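Home Datasets Tasks Hardware notes Changelog Contact

# Cornesov candy-to-bowl, two-arm teleoperation set

Data card, maintained by Afroza Sikder and Milovan Krasniqi

## What this is

Recordings of a person driving two robot arms by remote control to pick wrapped candies off a table and put them in a metal bowl. We collected it at Olilness to train imitation policies on small, light objects with wrappers that fold and slip. The set holds 2256 episodes. An episode is one attempt by one operator, from the first arm movement to the moment both arms are back at rest.

## How the episodes were recorded

The operator sits beside the table and moves a pair of leader arms. The follower arms copy the joint positions and the grippers copy the triggers. Operators watch the table directly, not a screen, so they sometimes see things the head camera doesn't. Keep that in mind if your policy fails on candies hidden behind the bowl rim.

Each operator did 40 practice episodes before anything was saved. Practice episodes are not in the release.

Joint positions, gripper openings and video are stored together, with one timestamp per step. Actions are the leader positions, not the follower positions. The two differ a little when the arms move fast or press on something.

## Task rules given to operators

- Pick up one candy at a time with each arm.
- Either arm may take any candy. Use the nearer one if it makes no difference.
- Grip the body of the candy if you can. Twisted ends are allowed.
- Let go over the bowl. Don't push candies up the side.
- If a candy is dropped on the table, pick it up again and carry on.
- Stop after 2 failed tries on the same candy and mark the episode as failed.

Failed episodes are kept in their own folder. We left them out of the default training split, but they are useful for recovery work.

## Layout

 cornesov/
 train/
 val/
 failed/
 meta/operators.csv
 meta/episodes.csv

The column `success` in `episodes.csv` was filled in by the operator and then checked by Afroza. Where they disagreed, Afroza's mark was kept.

## Known problems

The bowl is shiny. It reflects the candies, and an early detector we tried boxed the reflections as extra objects. We kept the bowl anyway.
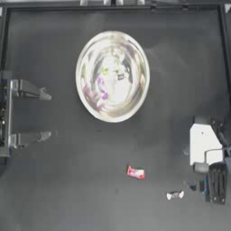
Head camera view: four candies in the bowl, two on the table, both grippers in view.

Clear wrappers are hard to label against the metal, and pale ones are worse. Treat the per-object masks as a rough guide.

In 10 episodes the left gripper signal is delayed. They are flagged `lag_left` in the metadata and will be fixed or dropped in the December release.

## Related sets

Detodska uses the same arms with folded cloth. Sales uses the same table layout with one arm only – the file format is older, so run the converter first.

## Comments

**tinbender**: Is the gripper value scaled the same way on both sides? Mine looks flipped on the right.

**Milovan Krasniqi**: Same scale, 0 is closed. Older copies had the right one flipped. Download `meta` again and it should match.

**pk_arms**: Trained on the default split plus the failed folder. Picks got better, but it now lets go too early near the rim. Going to try without.

**hollowaydesk**: Any plans for a matt bowl version?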